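Thursday, sim bench, gripper comparison cont.

Picked up where Konrad left off. Same task for both controllers: shaker into the bowl on the kitchen table. Talpur = his older position controller, Kelley = the new one with force limits on the fingers. Arm is the Franka, same start pose for both, scene reset in between.

Settings before I forget:
finger force limit 554 in the config (units are whatever Ilteo uses internally, ask Alois)
seed 2563
physics step unchanged
shadows ON. Konrad wanted them off for speed but then the side camera looks nothing like the real room, so they stay

Watch the bottle on the left side of the table. It's not part of the task but it is a live object, so if the arm clips it the score should drop. Right now it dosn't.

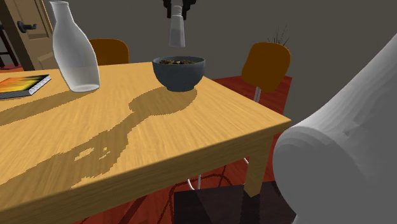

Grabs from the side cameras, table and bowl in both.

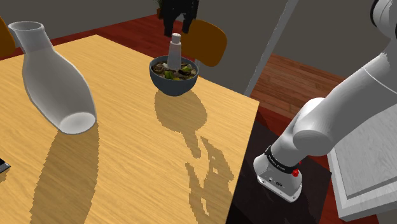 Talpur did 104 episodes overnight, Kelley 121. Don't compare the raw totals, have to cut both to the same length first. Kelley feels smoother on the descent but slower to let go - fingers open in two little steps, no idea why. Maybe the force limit kicking in twice? Logging finger width at every step from now on.

Success check is too loose as well. It only asks if the shaker is inside the bowl radius, nothing on height or on whether the gripper has let go. Hanging over the bowl would pass. Need a release flag plus a height test, then rescore everything from August. Ugh.

To do
- penalty for neighbor objects that get moved
- move the side camera back a bit, the arm link eats half the view
- ask Konrad wich finger pads the Breltside people used, mesh in the repo is the old one
- rerun both with the same seed list

Alois has the GPU box until 4 so reruns go in after that.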